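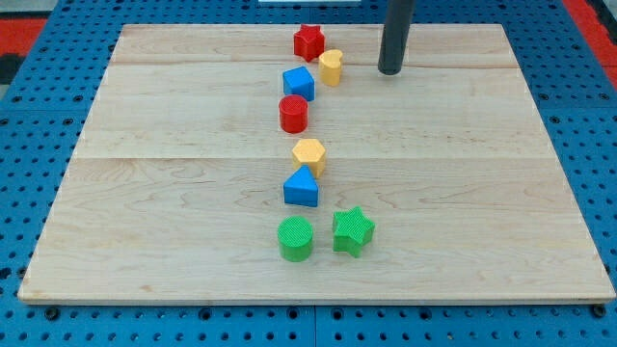

Drirkcombe Household Machines Group
Minutes, December meeting, 7.30 pm

Minutes of the last meeting were agreed with one correction. The Stolomer vacuum got stuck under the sideboard 9 times, not 2.

1. Tidying trial
Paraskevi Zacharopoulos reported on the Grajales arm, which is being tried on putting small things away. The work at present is plastic shapes on a wooden board: stars, cylinders, a heart, a cube and so on, in four colours. She said this was a fair stand-in for a child's bedroom floor. Several members did not agree. The shapes stand apart with clear wood around most of them, and nothing is soft, tangled or under a bed. The hexagon and the blue triangle are nearly touching, and it was asked whether a rod with a rounded tip could shift one and leave the other be. Paraskevi did not know and will try it.

The chair asked when it might do socks. No date was offered.

2. Plenano shelf stacker
The leaflet claims 100 per cent of tins faced up correctly. Nothing in it about dented tins, or a customer standing in the way. The shop wants £261 a month for the hire. Not supported. We will look again if they let us watch it through a Christmas delivery.

3. Washing up
Deferred again. The maker has still not answered our letter about saucepans.

4. General view
Asked whether any machine seen this year could be left alone with a chore, the meeting said no, apart from the dishwasher, which we had already. Paraskevi wished it noted that she thinks this unfair to the arm. Noted.

Actions
PZ to try the shapes jumbled in a heap, and to bring socks.
Chair to write to Plenano declining.

Closed 9.10 pm.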